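Fakex sells a restocking kit for small stores: two arms, one wrist camera per gripper, setup by Limodel. I'm reviewing it for shelf and basket work.
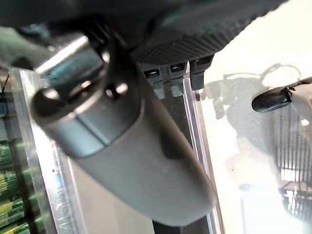 How long does setup take? Plan on some 40 minutes per gripper.

The pads are replaceable. Price is per set.

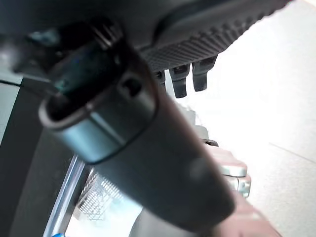
Calibration is the weak part of the manual. It assumes even light. A white surface this bright washes out to almost nothing near the middle, so set exposure by hand first.

Soft plastic bottles are the test that matters – rigid cans are easy.

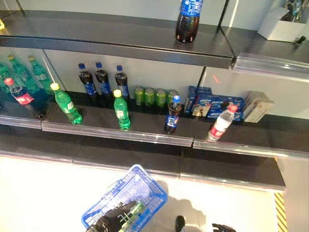 Cans need one grip profile. Bottles need two, and version 5 ships with both.

Support replies came from Fergus Aitken, all clear.

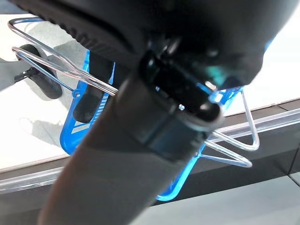 The Hattori mount costs extra. Final scores in June.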